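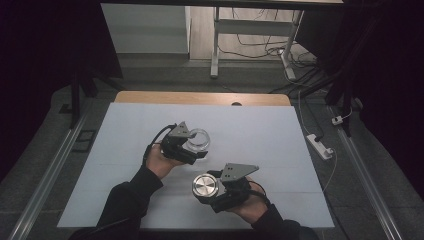
Print | E-mail

4. What people keep, and what they keep it in

4.1 Getting into the kitchens

I should say up front that I didn't set out to write about jars. The project I pitched was about dry goods – how long people in Stuscombe hang on to flour, lentils, rice and the rest before they cook them or give up on them. The diaries were supposed to tell me that, and they did, more or less (Section 5). But when you ask 42 households to write down every time they open a cupboard, you end up with 3,000 diary entries, and a huge share of mine were complaints, boasts or little stories about containers. So this section is about those.

The diaries ran through August. Csenge Bodnár and I handed them out in person, which took forever and was worth every minute, as people tend to show you the cupboard while you're standing there. One woman on the hill side of town walked us through her whole pantry before we'd gotten our shoes off. We left each household a notebook, a pen on a string and a page of instructions that I now think was far too long. People skipped it and wrote what they wanted. Good for them!

4.2 Bought, saved and inherited

We sorted the containers in the diaries by how they came into the house. Bought ones are the easy group: sets, usually, often from a single shopping trip after a move or a wedding. Saved ones used to hold something else, such as pickles, honey or coffee. Inherited ones came from a parent or a neighbor, or were already in the kitchen when the household moved in.

The bought sets get the most looking after in the first weeks and then, going by the diaries, people quit writing about them. Saved jars are another matter. They come up over and over, and nearly always by their old contents. A household storing chickpeas in an old honey jar calls it "the honey jar" on every page, and everybody at the table seems to know which one is meant. I started keeping a list of these names and had to stop because it was eating my afternoons.

Inherited containers had the longest entries of all. One diary gives most of a page to a flour tin that doesn't close right and hasn't for years. The writer presses it shut with the heel of her hand, puts a plate on top and considers the matter settled. Would she replace it? I asked her that in the follow-up interview and got a look I won't forget.

4.3 The lid problem

Now for the part I like best. My coding sheet, adapted from the one Ornella Grasso drew up for our pilot, treated a jar as one object. You wrote down "jar, glass, screw lid" and moved on. It took me a week of reading to see that people don't treat it as one object at all. They keep jars in one place and lids in another. Lids travel, get borrowed for other jars, live in a drawer with the rubber bands, and outlast the glass they came with.

Take the pair in Figure 4, a clear glass jar and a round metal lid with a brushed silver top. On our first sheet that would have been a single line. On the revised sheet the jar gets a line and the lid gets a line, and a third column says whether they're kept together. I went back and recoded everything this way, with Fasil Gebremichael doing a second pass on a share of the notebooks so we could compare. We disagreed mostly over tins (is a hinged lid a lid?) and settled on leaving hinged ones as a single object.

Splitting the entries changed the picture quite a bit. Under the old sheet, a household that threw out a jar had lost a container. Under the new one, plenty of those same households had kept the lid, and the lid turned up a few pages later on something else. It also explained a kind of entry I'd been filing under "miscellaneous," where somebody spends a whole evening trying lids on jars. I had read those as housekeeping. They're closer to inventory, and people seem to enjoy them – one diarist drew a chart.

There's an older literature on this, though it's thin. Hodžić has a good chapter on bottle stoppers that I wish I'd read sooner, and Basov makes a similar point for sewing boxes, where the box and the insert lead separate lives. Neither deals with food. Kumden comes nearest, but the households there were all students sharing a kitchen, and shared kitchens have their own rules about who may touch what.

4.4 Labels, or the lack of them

I expected labels. I had a whole code family ready for them: handwritten, printed, dated, color-coded. Hardly any of it got used. People in this sample know what's in the jar by its shape, by its spot on the shelf, or by opening it and sniffing. The exceptions were flours, where white and whole wheat are easy to mix up in dim light, and anything bought for a guest with an allergy.

Azra Jurić suggested on reading a draft that the labels might be missing from the diaries and still present in the kitchens, and that's fair. A diary records what somebody thinks to write down. We did look at shelves in the follow-up visits, but only where we were invited to, so I'd treat this part as a hunch with some support. Agathe Carré is now running shelf visits with a different group of households, and I'm curious to see what she gets.

What I can say is that the few people who did label tended to label the lid. Given where lids end up, you can guess how that goes. One notebook has a jar of sugar going by the name "cumin" for two weeks, with no sign that it bothered anyone in the house.

Print | E-mail

Contact | Copyright | Back to top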